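Vornico Open Day: Questions and Answers

When is it?
Wednesday, from 10 a.m. to 4 p.m. Doors close to new visitors at 3:30 p.m. so the last group has time to get through.

Do I need a ticket?
Yes. Entry is free, but each time slot is limited to 52 people. Book on the Visit page and bring the confirmation on your phone or on paper. If a slot shows as full, check back the evening before. Canceled places go straight back into the system.

Where do I go when I arrive?
Use the Katona Street entrance, Building 2. The front desk on the other side is for deliveries only. The bus stop for route 89 is across the road.

What will I see?
There are two parts. The Brolero hall has the packing line, which runs on the hour for 15 minutes. The Jilon room has the small tabletop arms, and those run all day. Most people spend longer in the Jilon room, so go there first if you are short on time.

Can my children come?
Yes. Under 14s must be with an adult. Strollers are fine in the Jilon room but have to stay outside the Brolero hall. Closed shoes are required for the hall - no sandals, adults included.

What do the small arms do?
The main task at the open day is sorting candy. The arm works from a bowl of mixed gummies and wrapped pieces, and a mug stands on the table for the wrapped ones. Gummies are harder to grip because they are soft and small. Expect some drops.
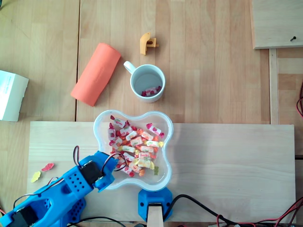
The candy table in the Jilon room, with the arm at the bowl.

Can I try driving one?
Yes, at the second table. Turns are five minutes each and you sign up on the sheet by the door. Please keep hands off the arms and cables at the other tables.

Can we eat the candy?
Not the candy on the tables. It gets handled all day. There is a separate jar at the exit, and the wrappers list the ingredients.

Can I take pictures?
In the Jilon room, yes. In the Brolero hall, no photos or video.

Is the building accessible?
Both rooms are on the ground floor. If you need a seat near the front, call the visitor line at extension 846 before you come.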